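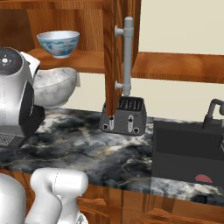 What do you need to keep a stone countertop sealed at home?
A bottle of water-based sealer, two microfiber cloths and a free evening are enough for most kitchens.

Undgate Stone Sealer, reviewed by Hammad Bugti
Posted 12/1/21

I bought the Undgate kit in May to replace the Csonka spray I had used for years. The box holds a 586 ml bottle, two cloths and a folded instruction sheet in very small type.

Application is simple. Clean the stone, let it dry overnight, wipe on a thin coat and buff off the extra after 9 minutes. I left one patch by the sink too long and it dried to a haze – a second wipe with fresh sealer took it off. The smell is mild and was gone by morning.

Six months later, water still beads near the faucet. Olive oil left overnight made no mark. Lemon juice did etch a small ring, but no sealer stops acid, and the label says so. The Csonka spray needed a new coat every two months in the same spot.

The cap is poor. It cracked the second time I opened it, and I moved the rest to a jar. The cloths shed lint on dark stone, so use your own.

I would buy it again, but only the bottle without the cloths if the store has it.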